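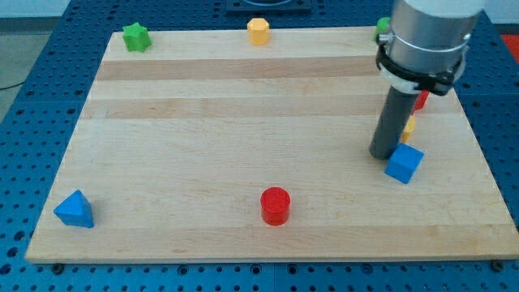
The arm over the maple board, with the blocks set out for teaching.

I promised in January to write more about my evenings with the robot, and then I wrote nothing. So now it is Saturday, I have tea, and I will try to tell how the teaching goes.

I say teaching, but it is a strange kind of teaching. I take the arm through the movement with the small remote from Roltia, the arm remembers the movement, and later a program looks at many of these movements together and tries to do the same by itself. One such movement we call a demo. My goal for the month is 300 demos of one task: go to the blue cube, pick it up, and put it down beside the red cylinder. A child does this before breakfast. For me one good demo takes 2 minutes, and my first ones were much longer.

The most difficult part for me is the last bit of the way down. From my chair I look at the board from one side, and the tool is thick, so it hides what stands behind it. When I come down next to the cube, I cannot see the red and the yellow block at the back very well, and I have pushed them many times without wanting to. Kalliopi Spanos, who started with this before me, told me to stand up and look from above before I go lower. I did not like this advice, for the remote has a short cable and I must stand like a person who is ironing. But she was right and my shoulder has to accept it.

In the beginning I also turned the cube nicely straight every time. It made my work easier, and I was proud of my clean demos. Then I had 155 of them and we let the arm try alone. It went down very sure of itself and closed on the corner of the cube. Of course – I had never shown it a cube standing with the corner forward. Since then I throw the blocks a little, like dice, and I leave them how they fall if they stay on the board. The star falls in the most annoying ways. The triangle is polite and mostly lies flat on one side.

Another thing I learned is about stopping. When I am unsure, I stop in the air and think. The arm learns this too! Pauline Crabtree watched it run one evening and asked why it is waiting there, and I had to say that it is waiting because I was waiting. Now, if I need to think, I throw that demo away and begin again. It hurts a little when it was a nice one until then.

The board itself is from a kitchen shop, and I like it very much. The metal table under it is full of holes, and before we had the board, the small blocks would catch on the edges of the holes when the arm pushed them. On the wood they slide well. I bolted it down after it moved one night and I had to repeat everything from that night.

Next week I want to try the green star as the thing to pick up. Kalliopi thinks I should finish the cube first. I have 41 demos to go, so maybe I will listen to her.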